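Workshop notebook, Gurwood back room
2024-02-27
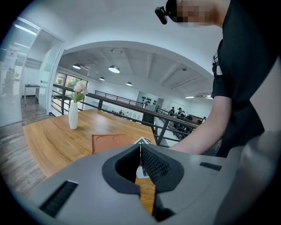

Leaning in at the table, black T-shirt weather already.

I meant to write this up straight after lunch, but the kettle was on and Dale had a story about his sister's boat, so it's evening now and I'm going from memory and the pencil notes on the back of the glue receipt.

Today was all hide glue. We've been arguing on and off about whether the old pot of Grondov is still any good, and I finally mixed a fresh batch next to it so we could stop arguing. Soaked the granules overnight in cold water, then warmed them slowly in the double boiler. I let the fresh pot get a bit too hot early on (my own fault, I was looking for the thermometer and it was in my apron), so I threw that one out and started again. The second go came out lovely, the color of weak tea and just stringy enough between the fingers.

Glued up test strips in maple and in the leftover Perron spruce, 18 from the fresh pot and 19 from the old one. The odd strip is there because I cut one too many and couldn't bear to waste it. Rubbed joints, no clamps, a warm iron over the wood first. Jummai says she always warms the wood longer than I do and I think she's right, as the last few I did her way grabbed much faster and I had hardly any time to fuss with them. I do like to fuss.

The old pot smells fine but it gels slowly, and it felt greasy on the brush. I'm not going to call it until we've broken some strips. They need to sit for 40 hours with the heater on low, so PLEASE nobody turn it off on the way out, even if the room feels stuffy.

Things to remember for next time:
- strain through the old stocking before filling the small jar
- the wide brush sheds, use the narrow one
- write the batch letter on the strip BEFORE gluing, I smudged 2 of them and had to guess

Dale still wants to try the glue on the Morkton fiddle, the one with the loose back seam. I'd love that too, it's a sweet little instrument and it has been waiting on the shelf far too long, but I'd like it done with a pot we trust. The owner doesn't need it until May.

Left to do: clean the iron, order more granules, find the good palette knife.

Last updated: evening, after washing up

Comments

Jummai Omoregie: Palette knife is in my drawer, sorry! I was mixing filler with it. And yes, warm the wood longer, especially the maple.

Dale McIntyre: Heater is on low and I've taped a note over the switch. Can I be the one who breaks the strips?

Jummai Omoregie: Only if you write the numbers down this time, Dale.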